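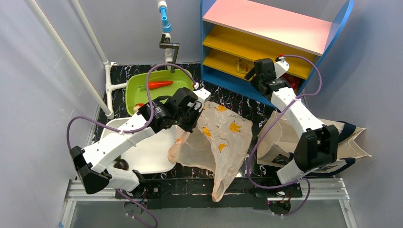

Braven has released the second phase of its Sturnside development, a block of 15 apartments on the former Manalastas warehouse lot. Floor plans start at 614 square feet, and the largest corner unit comes to 900 square feet. Kitchens follow the specification used in the first phase, with gray walls kept plain and a black countertop with white marble-like veining. Buyers who reserve before the end of June may change the wall color at no charge, but the countertop is fixed.

Heating and hot water are supplied from a shared plant room on the ground floor, with a separate meter for each apartment. Parking is allocated at one space per unit – seven of the spaces are covered, and these go with the upper-floor apartments. Storage lockers are sold separately.

Sales are being handled by Bitorer. The show apartment is open on Sunday by appointment, and a deposit is payable on reservation. Completion dates for the third phase have not been set.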